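Review: Clarnix finger and wrist camera kit for two-finger grippers

November
By the Elldale workshop desk

The Clarnix kit replaces the fingers on a parallel gripper and adds a small camera bracket at the wrist. We fitted it to the bench cell at Elldale, which sorts hand tools between a table and a set of plastic bins, and have run it for 16 weeks. This review covers fitting, calibration and upkeep. Grasp planning software is outside its scope; we used the cell's existing Suren controller throughout.

What comes in the box

Two moulded fingers, two adapter plates, the camera bracket, a right-angle cable, eight cap screws, a gauge block and a folded sheet of instructions. The sheet is adequate for the mechanical work and poor on everything else. Torque values are given for the adapter plates but not for the bracket. We used the plate value on the bracket and have had no trouble with it.

No hex keys are supplied. The plate screws take a common size, but the bracket screw is a cross-head recessed behind the cable exit, and a stubby driver will not reach it. Have a slim, full-length cross-head on hand before the old fingers come off.

Fitting

Isolate the cell, vent the air if the gripper is pneumatic, and jog the jaws to mid-travel first. The old fingers on ours had been fixed with thread-locking compound and needed heat. The mounting faces then had to be cleaned back to bare metal. Any residue under an adapter plate is multiplied along the length of the finger, and the tips will not meet squarely.

With clean faces the plates located on their dowels without play. We closed the jaws on the gauge block, tightened the screws in a cross pattern, and checked the tips with feeler stock. The left tip sat slightly proud. Loosening, reseating and retightening cured it. The whole mechanical job took 3 hours, most of it spent on the old compound.

Cable routing is the weak point of the design. The right-angle plug clears the wrist flange by very little, and the supplied tie point sits on the wrong side for any arm that normally parks with the last joint rotated. We added a second clip at the forearm and left a longer service loop than the sheet recommends.

Camera set-up

The bracket has a single tilt adjustment with a clamp screw. The sheet asks for both fingertips to be in view at full opening, low in the picture, with the pick area above and between them. This is a sensible rule. If the tips drop out of view there is no visual reference for centring, and if they sit too high they hide the part.

We set tilt with the jaws open over a bare stretch of table, locked the clamp, then brought in a single tool and stepped the approach height down in small increments. A screwdriver is a good test piece. The thin shaft shows up poor focus, and the thick handle shows whether the opening is generous enough at the height where the fingers begin to close.

At a usable setting the tips stand either side of the handle at a similar height, with clear table between them and the whole tool in view. A pale table helps considerably with dark fingers, as the finger edges stay easy to find. A black grip on the same table separates well from the background, while a bare grey shaft needs more care with exposure.
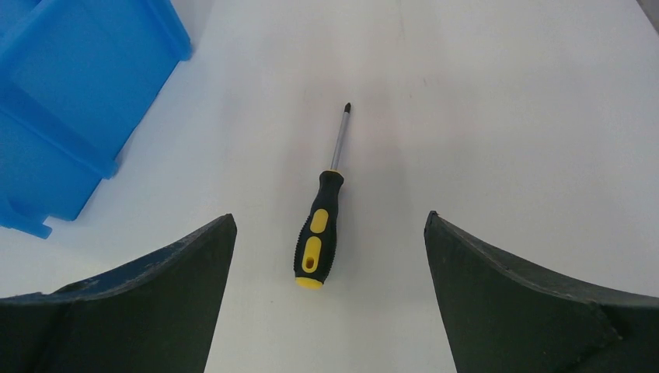
Calibration

The Clarnix routine expects a printed target, which must be supplied by the user. Ours was printed on matte stock and glued to a flat offcut. The routine steps the arm through a set of poses and reports a residual. The first run failed with code 903, listed only as "target lost". The cause was glare from an overhead tube. Switching off that fitting and repeating the run gave a pass.

Recalibration is needed after any change to tilt, and after any bump hard enough to trip the arm's collision stop. The bracket carries no witness mark, so we scribed one across the clamp joint. It should come from the factory that way.

Upkeep

Our weekly routine is to wipe the fingers and lens, check the plate screws, confirm the witness mark, and run the jaws onto the gauge block. The dark finger material marks where it rubs, but a mark alone is no reason to replace a finger. Replace it if the gauge check fails or the inner face is no longer flat.

The table needs the same attention. Specks of grit matter little to the camera but will score a finger that slides along the surface, and bins should be returned to their marked positions before each start.

Compared with the Dvorak set

The Dvorak fingers previously on this cell are stiffer and better finished, but have no camera mount, and our home-made bracket shifted every few weeks. The Clarnix kit costs $226 more. For a cell that needs the wrist view, the difference is reasonable. For fixed, jigged parts, keep the Dvorak.

Verdict

Recommended for bench cells handling mixed tools, with reservations about the cable exit and the instruction sheet. Order a spare cable with the kit.

Contact the workshop desk | © Elldale | Back to top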